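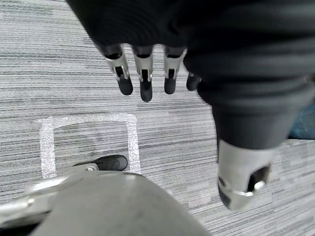
Breltia Door Entry Telephones: Frequently Asked Questions

These answers apply to the Breltia range of door entry telephones supplied through the Lurnbridge office. They are intended for building managers, landlords and residents. Questions about older Fosa panels are dealt with at the foot of the page.

Last reviewed: Nov 1, 2025

General

What is a door entry telephone?

It is a speaker panel fitted at an outside door or gate. A visitor presses a button and the panel calls a telephone inside the building. The person who answers can speak to the visitor and release the door by pressing a key on the handset.

Do residents need a special handset?

No. Any touch-tone telephone connected to the same line or extension may be used. Rotary dial telephones can answer a call but cannot release the door.

How many numbers can one panel call?

The standard panel stores up to 38 numbers. The extended panel stores up to 200. Both will try a second number if the first is engaged or is not answered.

Can a panel call a mobile telephone?

Yes, provided that the line it is connected to allows outgoing calls to mobiles. Call charges are set by the telephone provider and are payable by the account holder.

Installation

Who may install the panel?

Installation should be carried out by a competent person familiar with telephone and low-voltage wiring. Connection of the power supply to the mains must comply with the wiring regulations in force. Lurnbridge keeps a list of approved installers and will send it on request.

Can the existing cable be used?

In most cases, yes. The panel needs one twisted pair for the telephone connection and a separate pair for the door release. The cable run between the panel and the telephone system should not exceed 500 metres. Alarm cable with untwisted cores is not suitable for the telephone connection and often causes a hum.

At what height should the panel be fitted?

The height should be agreed with the building owner before any holes are drilled, and must take account of visitors who use wheelchairs. A fitting template is packed with each panel.

Is the panel suitable for exposed positions?

The surface-mounted and flush-mounted models are both sealed against rain. A hood is available separately for doors with no porch. Drain holes at the bottom of the housing must be left clear of sealant.

Will it work with our office telephone system?

The panel connects to an analogue extension port. Where a site has an internet-based telephone system, an analogue adapter is required. The Kovalchuk adapter has been tested with all current models. Other adapters may work but are not covered by our technical support.

Use and settings

How is the door release code changed?

Call the panel from any touch-tone telephone, enter the master code and follow the programming sheet. The release code may be between two and 8 digits long. Codes supplied with a new panel should be changed on the day of installation.

How long does the door stay unlocked?

The release time is set during programming. It should be long enough for a person with luggage or a pushchair to reach the door.

Can visitors with hearing loss use the panel?

All models have a light that shows when a call is being made and a second light that shows when the door has been released. A model with an induction loop may be ordered.

What happens during a power cut?

The panel will not make calls without power unless a backup battery is fitted. Whether the door locks or unlocks depends on the type of lock, and the installer should confirm this in writing.

Faults and returns

The caller's voice is faint. What should be done?

Check that the speaker grille is free of paint and dirt, then raise the speaker volume one step at a time. If the volume is set too high the panel may whistle.

The panel does not hang up after a call. Why?

The telephone system may not be sending a disconnect signal. Set a maximum call length so that the panel ends the call itself.

How is a faulty panel returned?

Contact the Lurnbridge office for a returns number before sending anything. Goods received without a returns number will be delayed. Please enclose a short note of the fault and remove any wall brackets.

Are parts still available for Fosa panels?

Push buttons and front plates can be supplied while stocks last. Circuit boards are no longer made. Most Fosa back boxes will accept a Breltia flush-mounted panel with the conversion plate, which is ordered separately.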